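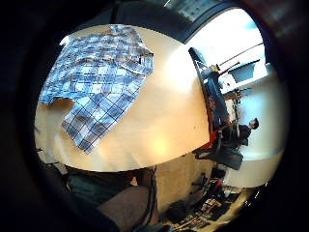 Naveen Mathur would rather have the rules ahead of the file list, on the grounds that people read the file list and stop. The rules now come first.

Jostano garment handling set
Recording rules and data card
Last edited November 9, 2022

Scope
Demonstrations of a person handling clothes on a table, recorded with a hand-held gripper tool and its fisheye camera. Shirts make up most of the set. The rules apply to new sessions at Palamarchuk and to any partner site that sends us data.

Before recording
Lay the garment on the table and leave it crumpled. Do not smooth it for the camera.
Check that the whole garment is on the tabletop or hanging from it, never on the floor.
Leave the window blinds as they are for the full session. Glare on the table is allowed – a change in glare halfway through is not.
Tell everyone in the room that the camera is wide and will pick them up. Anyone who does not want to be recorded moves behind the operator or leaves.

During recording
One operator handles the garment. A second person may reach over the table only between episodes.
Keep cables off the tabletop.
If the garment slides off, stop and mark the episode as dropped. Do not pick it up and carry on.
Take a break after 25 episodes. Grip gets sloppy after that and the labels suffer.
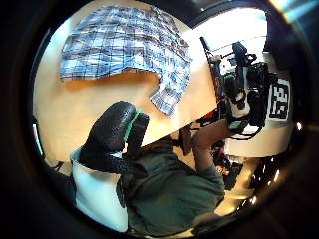
Blue plaid cloth on the table, gloved hand in front, marker board at right.

Markers
Printed square markers must be flat and clean. Replace any with a bent corner. Do not move a marker once a session has started; if one gets bumped, close the session and open a new one.

Labels
Each episode gets one of 4 labels: complete, partial, dropped, void. Void means the recording itself is bad. Two people label every episode separately, and Drahomíra Tóth settles the ones where they differ. Review takes around 3 days per batch.

Privacy
Faces are blurred before release, including people at desks in the background. Raw video stays on the Plodalent server and is not shared. Removal requests go to Jucélia Lopes.

Known gaps
Few dark garments. No left-handed operators yet. Strong backlight in many afternoon sessions. Version 2 of the label sheet is not compatible with the old one, and the January sessions still use the old one.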